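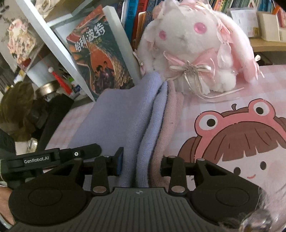

Reprinting old parish magazine articles — permission, and how to label them?

Posted by Sunee Yimyam, September
Filed under: Local news & newsletters > Archives and old issues
Print this page | E-mail to a friend

Hi all. I do the village newsletter for Pundport (four sides, monthly, folded by hand). We've been given two boxes of the old paper, the Pundport Messenger, which folded years ago. Want to run one old piece a month. Flood reports, the row over the bus shelter, school sports day results, that sort of thing.

Three things I'm stuck on. Who do I ask, given the paper doesn't exist any more? Half the articles have no name on them, just "staff". Do I fix the spelling mistakes or leave them in? And some pieces name people for quite small stuff — one lad fined for riding a bike with no lights. He still lives here. Print run is only 100 but it goes on the website as well.

Need to get the first one off by the end of the month so quick answers very welcome.

Valentin Iordache
Did this for ours. Paper closing doesn't mean the rights vanish, somebody will of bought them or been left them. Look at the small print on the last issue you've got, bottom of page two usually, there'll be a publisher name. Ours was a printer in the next town, swallowed up by a bigger firm. Wrote to them, one page, said what we wanted and how many copies. Took six weeks. Got a yes by e-mail and have kept it — print it out too, people change jobs.

"Staff" pieces normally belong to the paper so one yes covers the lot. Letters and poems don't. Nor photos, often as not. Leave those till you've found the person or the family.

Labelling: we put a line in italics at the top, every time. "First published in the [paper], [month and year]. Reprinted with permission." Otherwise you get phone calls. We ran a piece about the chapel roof appeal without the line and had two people turn up with cheques.

Spelling — leave it. Wrong names I put right in square brackets.

Solange Melnyk
just scan them and put them up, who's going to mind after all this time. we did around 30 pages like that and not a peep

Apinya Nilsuwan
Wouldn't follow the above, sorry Solange. No complaints yet isn't the same as being allowed, and once it's on a website it's there for anyone to find.

On the lad with the bike: leave it out. Or ring him. I rang a woman about a 1970s piece on her dad's shop fire and she was delighted, gave me half a page of extra memories. Another man said absolutley not and I dropped it. Court reports I skip altogether, plenty of other stuff in the boxes.

Also ask your county record office if they hold a set. Ours had the issues we were missing and knew who the owner was, would have saved me a month.

Sunee Yimyam
Thanks both, and Solange. Found a publisher name on the back page, letter going tonight. Bike lad is out. Starting with sports day if they say yes in time, otherwise it's the recipe page again.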